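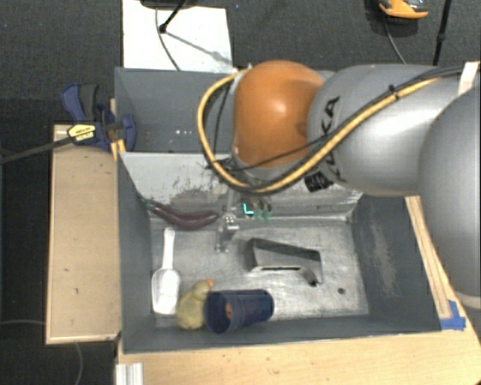 Our test bin in November: eggplant, scoop, duck, cup, and the gray part.

Jorkau Cable Dress Kit, reviewed

I bought the Jorkau kit with my own money for the arm in our shared shop, and I wanted to like it more than I do. The box says "complete cable management for any arm." What you get is a bag of ties, a roll of tape, two hook-and-loop straps and a leaflet. The leaflet has 11 steps and skips the one that matters, how much slack to leave at the wrist.

I ended up with a big loop of yellow cable by the orange joint. It looks sloppy. Glenys Lambert, who shares the bench with me, wanted it shorter. I tried it her way and the cable went tight whenever the wrist rolled over, so the loop went back.

The ties are fine. They're ties. I paid $28 for the kit, and a bag of 100 at the hardware store costs a lot less. The straps let go the first evening and I haven't used them again. The tape leaves gum on everything.

Jorkau also claims the kit is good for 3,000 cycles. Cycles of what? I wrote to ask and got a link to the same leaflet.

What helped more was a plain bar clamp on the bins. Before that, every bump moved them and I blamed the cables for missed picks that had nothing to do with cables. The gray part is still a pain, being nearly the same color as the bin floor, and no cable kit is going to fix that.

Mostik sells something similar with proper saddles. I haven't tried it, so no opinion. Two stars for Jorkau, one of them for the ties.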